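Section 5: Setting up for a demonstration or open day

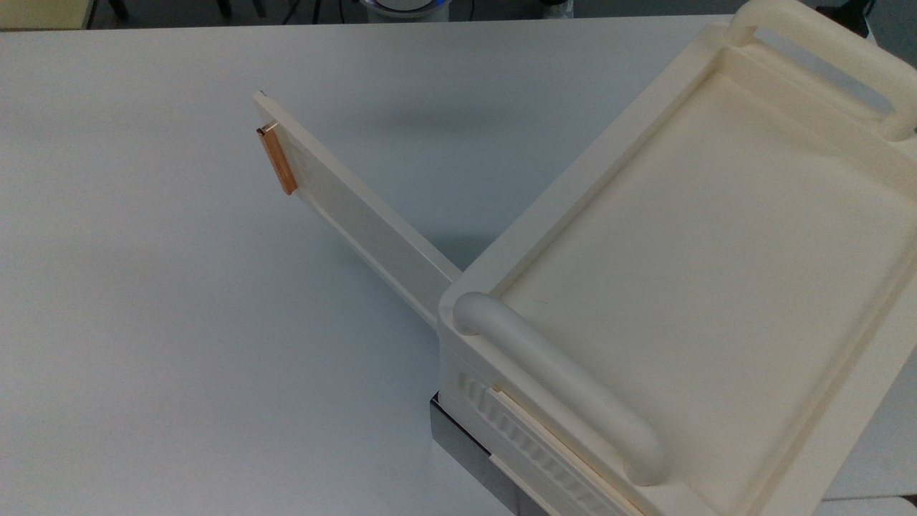

This section is for staff who show the Fleton robot to visitors. It assumes that the robot is already installed and that you have read Section 2 (Safety). A demonstration is different from normal work, as people stand closer than usual, they ask questions while the robot is moving, and some of them want to touch everything.

The standard demonstration is called "Tray and Slide". The robot looks at the tray on the white table, takes one handle, and then moves the long slide at the side of the tray. The whole program is stored as number 3409 on the control panel.

5.1 Before the visitors arrive

1. Clean the tabletop with a dry cloth. Do not use glossy spray. Reflections on the table can confuse the head camera.

2. Put the tray on the table with its metal base flat on the surface. Press lightly on each corner. If the tray rocks, look for crumbs or a cable under the base.

3. Turn the tray so that the ribbed strip on the side wall faces the robot. The slide must then point to the left side as seen by the robot.

4. Pull the slide out by hand until it stops. Do not pull after the stop. Check that the small copper-colored plate at the end of the slide is clean and not bent.

5. Remove all objects from inside the tray. Pens and badges are often left there during the preparation.

6. Keep cables away from the area where the slide travels.

Note: The tray and the table have nearly the same light color. With strong sun from a window the robot may not find the edge of the tray. Close the blinds and use the ceiling lamps only.

Note: If you have the older Rostholm table, the marks for the tray position are on the long side. Follow the marks and ignore step 3.

5.2 Starting the program

1. Switch on the control panel and wait for the green light.

2. Select "Demo", then enter 3409 and press OK.

3. Ask all persons to stand behind the floor line.

4. Press "Look". The robot moves its head down and searches for the tray. The search takes some 11 seconds. Explain this to the visitors before you press the button, otherwise they think that the robot has stopped.

5. When the panel shows "Tray found", press "Start".

CAUTION: Do not reach over the table after you press "Look". The arms can move without a further signal.

CAUTION: Never hold the slide while the robot is moving it. Fingers can be caught at the slot where the slide goes into the side wall.

5.3 Speaking to the visitors

You can use your own words. In our experience it works well to say first what the robot is going to do, then be quiet during the movement, and answer the questions when the arms are again in the rest position.

Visitors ask very often why the handles are round. You may answer that a round grip can be held from many angles, so the robot has more than one possibility if the tray is a little turned. They also ask if the robot "sees" the same as we do. For this, turn the second screen to the audience and let them look at the camera view for a moment.

School groups should come in with not more than 11 children at one time. At the Barbosa open day in April we tried with larger groups, and the children in the back could not see the table.

5.4 If a visitor wants to try

1. Press "Pause" and wait until the panel shows "Safe".

2. Let the visitor turn the tray a little to one side, or push the slide in halfway.

3. Ask the visitor to go back behind the line.

4. Press "Look" again. Do not press "Start" directly, the robot would use the old position.

5.5 Problems during the demonstration

Panel shows "No tray": Check the light and the position of the tray, then press "Look" again. After 2 failed searches, restart the program.

Robot takes the handle but does not lift: The Prestik finger pads are worn or dusty. Clean them with a damp cloth, let them dry, and try again.

Slide does not move: Press "Pause", wait for "Safe", and move the slide by hand. If it is hard to move, do not continue with the demonstration.

Please send your remarks on this section to Nayara Bittencourt, Training and Visits. Write the program number and the time of the demonstration in your message.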